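**Pruvost** is a two-arm tabletop robot kit sold by Enduvbridge, and I've had one on my bench since December, so I'm writing this entry from daily use (Kojo Dankwa fixes my spelling). It comes as 228 parts, many of them 3D-printed, and building mine took me 54 hours spread over way too many evenings!

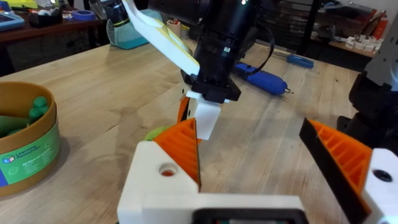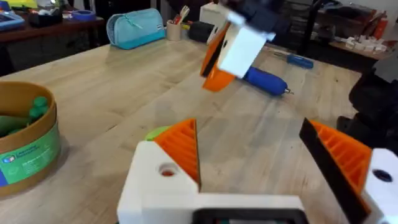 *Both grippers over the bench, with a blue-handled screwdriver on the table in each view.*

The ribbed orange finger pads are my favorite bit – they flex a little around whatever they grab, and a spare pair takes minutes to swap. Each gripper has its own small camera, which I love for close work. Akosua Opoku, over in Brisdale, runs the older Bindham kit and says its fingers are stiffer. The manual is 341 pages long, and the wiring chapter still needs work. I'd start with the left arm.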